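Notebook, Vekaren workshop
December 17, 2024

Back on the question Wandier asked us in May: can a machine do the small chores of a house or a shop floor yet, and if it can, which ones should we try first. I promised to write down my opinion before the holidays, so I write it here and will copy it to the shared folder later.

We have now 3,332 logged attempts over 9 chores. The chores with stiff objects are in good condition. Putting cups on the rack and sorting bolts into trays, I would let these run without me in the room. The chores with soft objects are much worse. Folding a towel is still poor, and tying a rubbish bag we have stopped for the moment, as the arm loses the second end of the bag before the loop is closed.

I spent the morning reading about thread and knots, to see what other fields do with a long soft thing that never lies in the same place. In surgery the instruments are much finer than ours, but the difficulty is of the same family: one side must hold, the other side must pass, and the loose part goes where it wants.
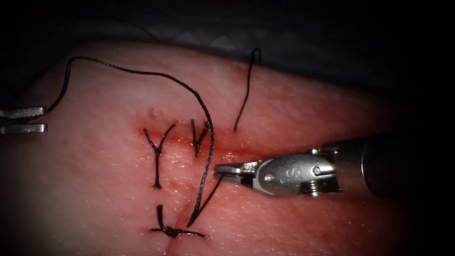 For our bag this means two grippers, both able to hold at the same time. The Draton gripper has wide rubber fingers and I do not think it can pinch the corner of a thin bag. The Akande one has narrower fingers but closes too slowly. I would like to test one of each, the slow one only for holding.

Also I want to change how we score. At present a bag that is tied but torn counts as done, and this is too kind to us. A person at home would not accept it.

To do:
- ask Wandier if 2 arms on one table is allowed in the budget
- repeat towel folding with the heavier towels, 3 sizes
- new score sheet, with a column for damage
- order more bags, the thin kind

The table must be cleared before the break. The left arm still makes the clicking noise near the elbow, I have not opened it.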